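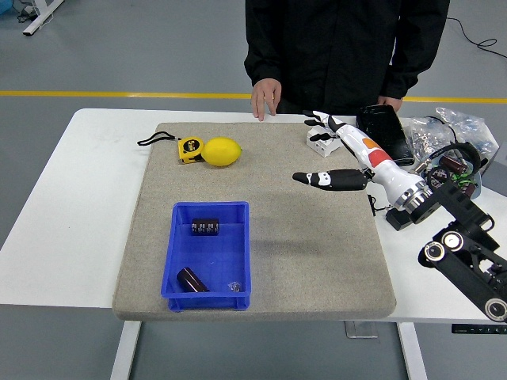 Part-time assistant for textile sample room, Grivmont

Posted 9/19/22

Woveneo is a small company which makes felt and wool covers for furniture. We are looking for one assistant for our sample room in Grivmont. The work is 2 days per week, and the contract goes until the end of June, with possibility to continue.

Your tasks will be to cut samples, to measure them, to write the label for each one and to send them to our customers. You will also keep the sample library in good order. It has 3158 pieces at this moment, and many of them still carry the old numbers from the time when we were called Trendik. We wish to finish the new numbering during this contract.
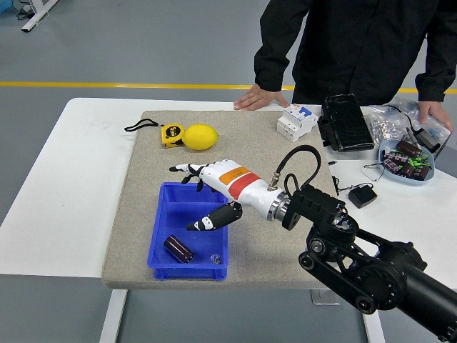 You don't need a diploma in textiles. We ask that you can read a measure without mistakes, that your handwriting is clear, and that you feel comfortable to stand for some hours. Experience with sewing or upholstery is welcome. Basic English is enough for the work, and in the room we speak several languages. Please tell us if you have an allergy to wool, so we can discuss it before you come.

The pay is 175 per day, before tax. Travel by bus or train is paid separately. Lunch you bring from home, there is a kitchen with a stove and a refrigerator.

The sample room is on the second floor of the Hattori building, entrance from the yard. The elevator is only for goods, so you must take the stairs.

To apply, please send a short letter and the names of two people who know your work. A photo is not necessary. You can write to the office by mail or leave the letter in our box at the entrance. We answer to every letter, also when the answer is no. Persons who applied last year may apply again.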